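Section 4. Setting Up and Maintaining Compartment Organizers

Trevside Small Parts Store, User Guide
Revised November 9, 2025

4.1 Purpose

This section covers the preparation, filling, labeling and return of the tinted plastic organizers issued by the Small Parts Store. It applies to all staff and students who draw organizers from Room 405. The drawer cabinets made by Drondus are covered in Section 5.

The Store holds up to 187 organizers at any one time. Each one is entered in the Odera register under its own number and is signed out to one person.

4.2 Before You Begin

You will need the following:

The organizer
A soft, lint-free cloth
Mild dish soap and lukewarm water
Printed labels and a blank content card
A shallow sorting tray with a rim

Work on a flat, light-colored tabletop with good overhead light. Small screws and pins are hard to find on a dark or patterned surface. Clear the table of cups, loose papers and any parts that belong to another job.

CAUTION: Do not use alcohol, acetone or window cleaner on the organizer. These products can cloud the plastic or cause fine cracks at the corners.

4.3 Inspecting the Organizer

1. Set the closed organizer on the table, away from the edge, with the lid facing up.

2. Look through the lid and check the compartments. An organizer drawn for a new job must be empty. If anything has been left inside, remove it and place it in the sorting tray before you go on.

3. Check each latch. It should sit firmly against the rim and should not lift under light finger pressure.

4. Open the lid slowly, supporting it with one hand until it is fully back.

5. Check the hinge tabs for white stress marks. An organizer with a marked or split tab is to be returned to the counter and exchanged.

6. Run a fingertip along the top edges of the dividers. They should be smooth and upright.

7. Close the lid again and confirm that it meets the base evenly on all sides.

NOTE: Light surface scratches on the lid are normal and do not need to be reported.

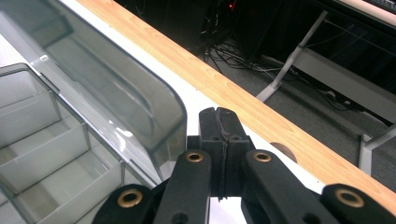
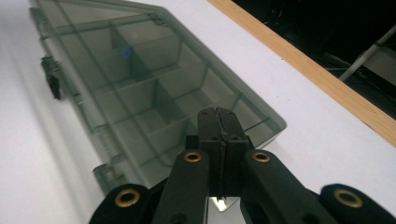

Beatrice Barasa

4.4 Cleaning

1. Empty every compartment into the sorting tray.

2. Wipe the lid inside and out with a damp cloth. Work from the center toward the corners.

3. Rinse the base under lukewarm water. Do not soak it overnight.

4. Leave the base upside down on a towel until the corners of the compartments are fully dry. Steel parts stored in a damp compartment will rust within days, and the rust stains the plastic permanently.

5. Dry the latches with a corner of the cloth.

CAUTION: Do not place the organizer in a dishwasher, on a radiator or under a heat lamp. A warped lid cannot be repaired.

4.5 Filling the Compartments

1. Write out the content card before you put anything in. List the parts in the order in which they will be stored, row by row, starting at the latch side.

2. Assign one type of part to each compartment. Parts that differ only in length are to be treated as different types.

3. Place the heaviest parts in the middle rows. Keep the outer rows for washers, caps and other light items.

4. Fill each compartment to no more than three-quarters of its depth. Parts that rise above a divider will travel into the next compartment when the organizer is carried.

5. Leave at least one compartment empty for strays.

6. Close the lid without force. If it does not close, find the part that is holding it up. Do not press down on the lid to bring the latch into place.

7. With the lid latched, tilt the organizer gently to one side and back. Look through the lid. Any part that has moved out of its compartment must be put back, and the level in that compartment reduced.

NOTE: Sharp items such as blades and needles must not be stored loose in an organizer, whatever the size of the compartment. Use the rigid Irnness tubes available at the counter.

4.6 Labeling

1. Fix the main label to the outside of the lid, at the corner nearest the latch. It must show the organizer number, your name and the job name.

2. Keep the rest of the lid clear so that the contents can be checked without opening it.

3. Place the content card on the shelf holder beneath the organizer. Cards are not to be stored inside.

4. Do not write on the plastic. Marker ink leaves a shadow even after cleaning.

When the contents change, issue a new card. Corrections in pen are accepted for quantities only.

4.7 Carrying and Storing

Carry the organizer flat, with both hands under the base. Do not carry it by the latch or by the lid.

Organizers in current use are kept on Shelf 300. Empty organizers ready for issue are kept on Shelf 302. Stack no more than four high, all facing the same way, with the labels toward the aisle. Do not place tools or power supplies on top of a stack.

Organizers left on a worktable at the end of the day will be moved to the counter. Please ask there before reporting one as missing.

4.8 Returning an Organizer

1. Empty the organizer and return unused parts to stock.

2. Remove the label. If adhesive remains, rub it with a little dish soap on the cloth and allow it a few minutes to soften.

3. Clean and dry the organizer as described in 4.4.

4. Bring it to the counter, closed and latched, together with its content card.

5. Wait while the entry in the Odera register is closed. You remain responsible for the organizer until this has been done.

The Store checks all signed-out organizers against the register each April. Requests to keep an organizer beyond that date should be addressed to Brian Okoth at the counter in Room 405, giving the organizer number and the expected date of return.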